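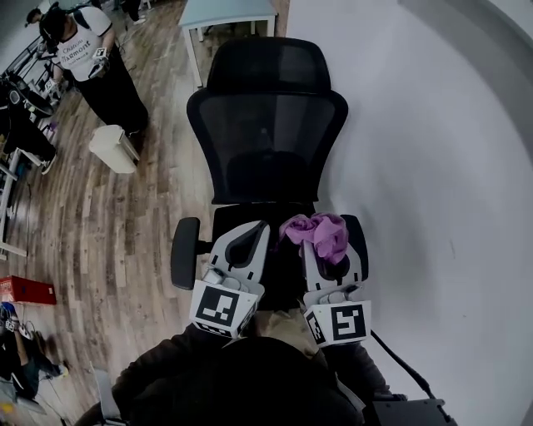 Somlow hand-held grippers, one season in: what we spent and what I'd buy again

I put off writing this review until we'd been through a full budget cycle with the Somlow grippers, and I'm glad I waited, because my opinion of them has only gone up! We use them in pairs, one in each hand, to record everyday chores for training our arms: wiping, tidying, folding, putting things back where they belong. If you're planning a purchase like this for a small lab, maybe some of our numbers will save you a few evenings with a spreadsheet.

We paid 785 per pair, markers and mounts included. I had budgeted for one pair and a long wish list. Then Levente Bakos worked out that people spend far more time setting up a chore and resetting it than doing it, so a single pair would be shared by a line of folks waiting their turn. We bought 3 pairs in the end and dropped the fancy adjustable test bench (no regrets, we do most of our wiping on office furniture we already owned).

The good stuff first. They're comfortable. I can go almost 2 hours before my wrists want a break, and I have small hands. The fingers hold a cleaning cloth really well, even bunched up, and that was my big worry going in, as soft things defeated the Prullness pair we had on loan in October. New people get the hang of them fast too. Ákos Orbán had never held one before and was polishing armrests by the end of his first morning, grinning the whole time.

The markers are printed large and they're easy to replace. Order spare sheets with the first shipment! Ours got scuffed along the edges and shipping a few sheets on their own cost us 19, which still stings.

Now the cable. You will notice it. Working on a desk it's fine, but once you start going around a chair and down to the seat, it wants to go everywhere you're going. We bought longer cables and clips, and I'd put both on the first order. Dagmar Slanina runs hers behind the elbow and swears by it. I'm still a bit clumsy with mine.

Things I forgot to budget for: storage for the recordings (start bigger than you think), padded cases, and floor space. Every pair in use needs its own patch of floor, and you can't really have two people working back to back in a narrow room.

Support has been lovely. I wrote to them about a stiff trigger and had a replacement part before the week was out, with a short note on how to fit it.

Would I buy them again? Yes, and I've already put a fourth pair in next year's plan, along with a second box of cable clips.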